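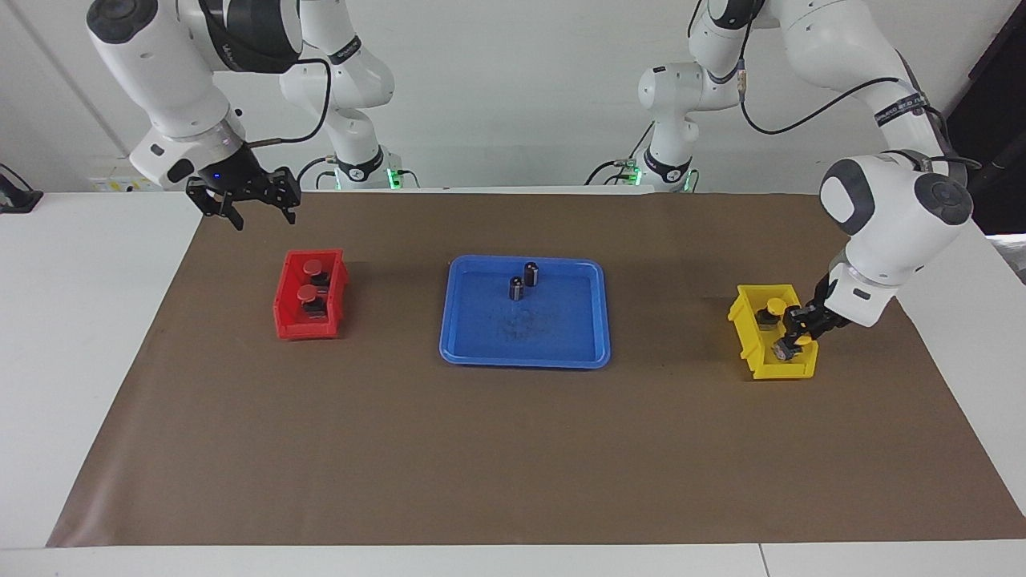
Figure 1. Containers in red, blue and yellow on brown paper.

Does Color Coding Make People Sort Better? A Second Look at the Claims

Project report, Introduction to Environmental Studies
Priit Sproģis

1. Why I picked this

Last fall our residence hall, Arsenault, got new recycling stations. The old gray cans with paper labels went away and we got bright ones. The poster next to them said that color-coded bins cut sorting mistakes by 82 percent. I wanted to know where that number came from, because the bins on my floor still had pizza boxes in every single one.

I should say up front that I started out doubting the claim, and a reader should keep that in mind. I tried to be fair to it.

2. Where the number comes from

The poster credits Govance, the company that sells the stations. Govance has a brochure with the same number and a footnote pointing to a report by a consulting firm called Tratetti. I asked the housing office for the report and got a four-page summary. The full version, I was told, is for customers only. The housing office is a customer, but they did not have it either.

The summary says Tratetti surveyed 3,000 people in office buildings. The word "surveyed" matters a lot. As far as I can tell, they asked people if they felt they made fewer mistakes with the colored bins. Nobody opened a bag and looked. People asked about recycling tend to say what sounds good, and I would have done the same.

There is also no comparison group. The buildings got new bins, new signs and a staff email in the same month. If sorting did improve, the email could have done it. So could the signs, or the simple fact that something in the hallway had changed.

3. What the colors are supposed to mean 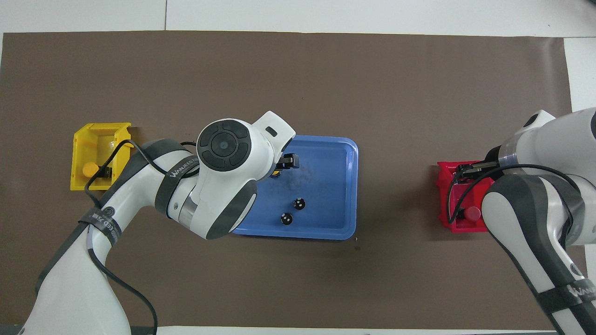 Figure 2. Yellow bin and blue tray. The color alone does not say what belongs in either one.

A color only helps if you already know the rule behind it. At Arsenault blue is paper. In my hometown blue is everything recyclable. My roommate grew up somewhere yellow meant plastic and metal, and she used our yellow bin that way for most of a semester. It is for food scraps. Nobody corrected her, and I don't think many of us would have known to.

Red was worse. Several people told me they read red as "stop" or "danger" and avoided it. Red is our landfill bin, so you could argue that this is a good result, except that the trash they kept out of red went into blue.

4. My own small test

I sorted through the contents of the stations on two floors of Arsenault for 2 weeks. One floor kept the stations as they were. On the other I taped large word labels with drawings over the lids, so the color was still there but the words were easier to see. I stopped when I reached 300 items on each floor.

The floor with the big labels had fewer items in the wrong place. The gap was small, and most of it came from coffee cups. I had drawn a coffee cup on the landfill label, so maybe all I found out is that people will follow a drawing of the exact thing they are holding.

Problems with this test: the floors have different people on them, some of them knew me, and at least a few saw me with gloves on going through the trash. I also had to decide what counted as wrong. A greasy paper plate took me longer than it should have.

5. Other things I read

Skosteo, a student group at another campus, put up a web page about switching to clear bags with no colors at all. They say it worked well. They give no numbers, so I can't use it for much, but I liked that they did not make one up.

6. What I think can be said

Colored bins may help people who have already learned the local code. I found no good support for the 82 percent figure, and I think the poster should come down until housing can show the full report. I asked about this in October and have not heard back.

If anyone repeats the test, I would suggest using more floors, having a second person judge the plates, and leaving the coffee cup off the label.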